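Robots Learn to Handle a Gift Box, One Patient Human at a Time

03/08/2026 | Local Business | Technology

The future of packing, as practiced at Uleo, involves two robot arms, a pink box with a fawn on it and a woman in a cardigan who has been told not to sneeze.

Uleo is teaching a pair of arms to pick up, turn and put down decorated boxes of the sort that hold soap, stationery and presents for aunts. The teaching is done by remote control. A person moves, the arms copy, and everything gets recorded, including the bits the person would like to have back.

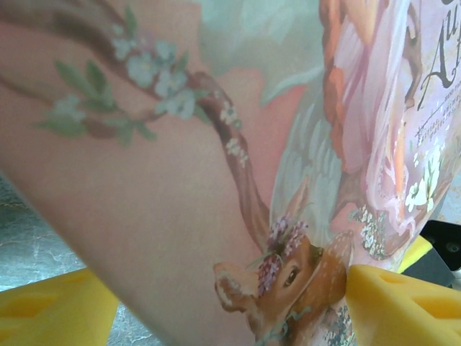
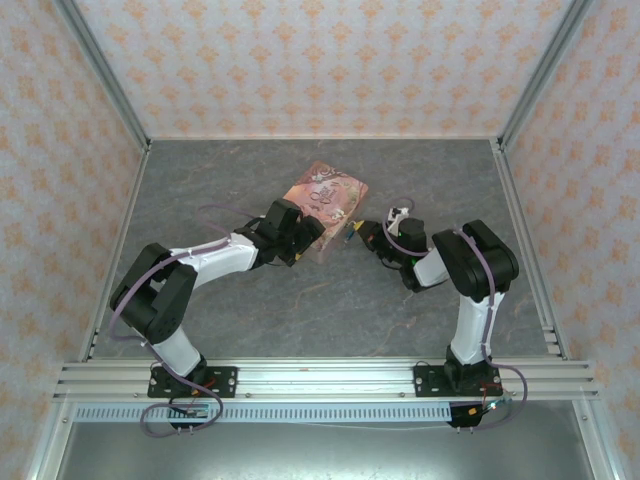

A flowery box and the arms in training at Uleo.

Graham Lambert

The method is simple to explain and very hard on the shoulders. The operator sits at a desk with a second, smaller pair of arms that have handles on them. Push the left handle and the left arm pushes. Hesitate and it hesitates too, with what looks like real feeling. Once enough tries are saved, a computer program studies the lot and has a go at doing the job alone.

Enough, in this case, is 3000. By the time I visited, the count on the whiteboard stood at 2 short of a round number that someone had promised to mark with doughnuts, and the mood was focused.

Kirsty Nuttall runs the training sessions. She came to Uleo from Cropper, the gift wrapper's across the river, where she did the same work with her own hands and considerably faster.

"I could do one of these boxes in the time it takes the arm to make up its mind," she said. "But I can't do them all night, and I've been asked not to say that in front of the arm."

Boxes, she explained, are harder than they look. They come with a nice smooth top and nothing to hold on to. Squeeze too gently and the box stays where it is. Squeeze too hard and you have a dent, and people who buy boxes with flowers on them are not relaxed about dents. The fingers have soft yellow foam pads for this reason, and the operator has to learn how hard to press mostly by watching, as the handles don't push back.

Then there is the question of angles. If every box is set down perfectly square, the program learns to deal with boxes that are perfectly square, and has a small crisis the first time one isn't. So the trainers put the box down crooked on purpose, a different crooked each time. Nuttall said this was the hardest habit to pick up after years of being told to line things up.

New operators get a short course before anyone saves their work. It takes some 40 tries before most of them stop leaning in their chairs to help the arm along. A few never stop. One trainer, who asked me to leave his name out, still says "excuse me" when the left arm bumps the right.

Bad tries are not all thrown away, either. If the box slips and the operator recovers, the recording is kept, on the theory that the arms will need to know how to recover as well. If the box slips and the operator says a certain word, the recording is also kept, but it has no sound.

The customer waiting on all this is Varnetti, a maker of bath goods with a large holiday range and a packing line that is always short of people by fall. Varnetti has asked for the arms to be ready for a trial in September. Its order for the trial comes to 3618 boxes, a figure Nuttall quoted from memory and without warmth.

An earlier try at the same problem used Morkitz, a program that was meant to work out its own moves with no human showing it anything. It came up with a way of moving the box that involved shoving it steadily toward the wall. By its own scoring it was doing very well. Uleo went back to people.

I was allowed a turn at the handles. My first box traveled a few inches to the left and stopped there. On my second I got both arms into place, lifted one side, admired it, and forgot I was holding anything. Nuttall reached over and pressed delete on both, kindly, without asking.

Uleo is looking for more part-time operators for evening sessions through the summer. No experience with robots is needed. Applicants should be able to sit still and will be asked to bring their own mug. Forms are at the front desk, and the desk closes at lunch.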